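夹爪松不开的那个下午

上个月答应过几位读者，要把我们那次“夹住不放”的故障写下来，一拖就拖到了现在。今天星期天，外面下雨，孩子去外婆家了，茶也泡好了，我就慢慢写，想到哪里写到哪里，您也慢慢看。

先说说背景。我们组做的是双臂桌面整理，任务听上去特别家常：桌上有杯子，有托盘，机械臂把杯子夹起来，放到该放的地方去。手臂是现成的，夹爪的连杆和指端是我们自己改过的，控制程序叫 Kimico，是组里前几年攒下来的一套老代码，名字怎么来的已经没人说得清了。夹爪的驱动板用的是 Trititeck 的，和上位机之间走一条串口线，这条线后面还要提到，先记着。

那天的安排很简单，换了新的指垫，要把抓取重新测一遍。上午大家都很顺手，中午还有人说今天可以早点走。我做这行久了，听到这种话心里就会咯噔一下，可也没好意思扫大家的兴。
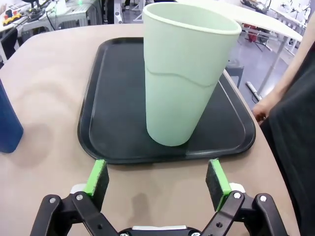
我们用的抓取流程分成几段：先张到最大，再靠近，然后合拢，合到电流超过一个门限就认为夹住了，接着保持。放下的时候反过来，到位、松开、退出。每一段结束，驱动板都要回一个状态，上位机收到了才往下走。写出来好像很稳妥，我们也一直觉得它很稳妥，跑了那么久，从来没有人想过要去动它。

下午两点多，问题来了。手臂把杯子带到了放置的位置，停住，然后就一直停着。屏幕上写着“已松开”，可是夹爪明明还合着。更要命的是，程序以为杯子已经放下了，下一步就要退出，手臂带着杯子往后一抽，杯口擦着旁边的支架过去，声音不大，但是所有人都抬起头来了。

Usman Chaudhry 离得最近，一巴掌就把急停拍下去了。他是我们组里反应最快的人，平时打乒乓球我一局也赢不了他。手臂停住了，没有人受伤，杯子也好好的。可是接下来的事情，才是我真正想写的。

急停之后，手臂的电断了，夹爪的电却没有断。当初是我们自己这样设计的，怕一断电东西掉下来砸坏，就给夹爪单独留了一路供电，让它保持夹紧。这个想法本身我到今天也不觉得错，可是那天我们几个人站在桌子边上，谁都没有马上想起这件事来。有位新来的同学看见手臂不动了，很自然地就伸手过去，想把杯子拿下来。我喊了一声“别动”，嗓门大得自己都吓了一跳，把人家小姑娘也吓得不轻，后来请她喝了奶茶赔罪。

为什么要喊呢？急停以后，驱动板里还有没执行完的指令，什么时候执行，我们当时并不知道。手指头要是正好在指垫中间，它忽然再合一次，夹一个塑料杯子的力气放到手指上，也够疼好几天的，运气不好还要去医院。大家总觉得机械臂的大关节才危险，看见那么小一个夹爪，心里就松了，我自己以前也是这样。 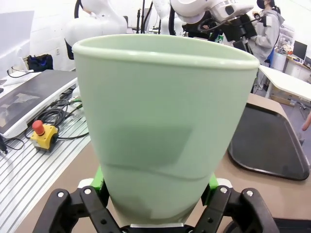

后来我们把夹爪那一路电源也拔了，等了五分钟，再用手把连杆慢慢掰开。这中间没有人说话，只听见空调在响。杯子取下来以后，大家才开始七嘴八舌地猜原因。

第一个猜的是新指垫。新垫子比旧的软，合拢以后会陷进去一点，有人怀疑是粘住了。我们把垫子拆下来看，干干净净的，装回去空张空合了50次，一次都没有卡，这一条就先放下了。

第二个猜的是机械部分，连杆的螺丝是不是拧得太紧。这个也查了，每一颗都重新松开再上一遍，力矩都在我们自己定的范围里。Usman 趴在桌子上听轴承的声音，听得特别认真，说一点杂音也没有。

到了傍晚，总算有人想起来去翻日志。我们的日志写得很啰嗦，平时谁都不爱看，那天我可真是感谢当初那个啰嗦的自己！一行一行对下来，发现“松开”的指令确实发出去了，驱动板却没有执行，它回来的那个“完成”，是上一条指令的。也就是说，串口上丢了一帧，后面的回复全部错了一位，上位机拿着旧的回执，高高兴兴地走到下一步去了。

那为什么会丢帧呢？这就要说回那条串口线了。换指垫的时候，线重新扎过一次，有一段和电机线并在了一起，手臂转到某几个角度，两条线就贴得特别紧。我们专门写了一个小脚本，让手臂反复走那几个角度，一个晚上抓到了26次丢帧。以前线分得开，偶尔丢一次，正好碰上轮询就补回来了，所以一直没有露过馅。

说到这里我有点惭愧。回执里本来是有序号的，协议文档里写得清清楚楚，当年写 Kimico 的时候，我嫌麻烦没有校验，注释里还留了一句“以后再加”。这个“以后”，就这样等到了杯子擦着支架飞过去的那一天。

改起来倒是很快。序号校验加上了，对不上就停，报错，等人来处理，不许自己重试。“松开”这一步也不再只信回执，还要读一遍手指的实际开度，开度不到位，手臂就不准退。串口线换成了带屏蔽的，走在手臂的另一侧，和电机线分开扎。夹爪那路单独供电我们保留了，但是在桌边加了一个独立的开关，贴了标签，字写得老大，是我用马克笔写的，不好看，可是够显眼。

规矩也改了两条。手臂停下来以后，不管是自己停的还是拍停的，手先不要伸进去，要看着夹爪的开关关掉，由一个人出声说“可以”，别人才能去拿东西。另外，重新扎过线，就算改过硬件，要从低速开始重新跑一遍。第二条大家抱怨过几句，嫌慢，我说慢就慢吧，我请奶茶。

改完之后的测试，我们用的还是托盘和杯子，又添了一只马克杯，带把手的，形状和那只高杯子差得远，想看看开度判断会不会误报。误报还真有，主要是门限定得太严，杯子一换，手指张开的目标也跟着换，程序就嚷嚷着不到位。Usman 调了两个晚上，把目标开度改成按物体来设，才安静下来。

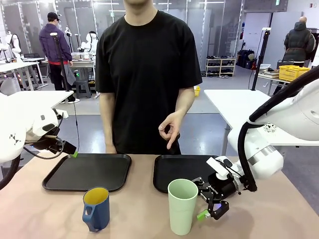
测试用的桌面：两只黑托盘，蓝色马克杯和浅绿色高杯，左右两只夹爪。

还有一件小事没有解决，顺便写在这里，看看有没有朋友碰到过。右边的夹爪在低速下张开，最后那一小段会顿一下，左边的就没有。程序是一样的，驱动板也对调过，毛病没有跟着板子走，还是留在右边。我现在怀疑是连杆里的一个衬套，已经向供货的 Ivov 要了新的，他们说最多要等两个星期。等换上了，不管好没好，我都再写一篇。

留言区上次有人问日志脚本能不能分享，可以的，等我把里面的路径清理一下就放上来，里面有几句注释是骂自己的，也要先删一删。雨好像停了，我去把阳台的衣服重新晾出去。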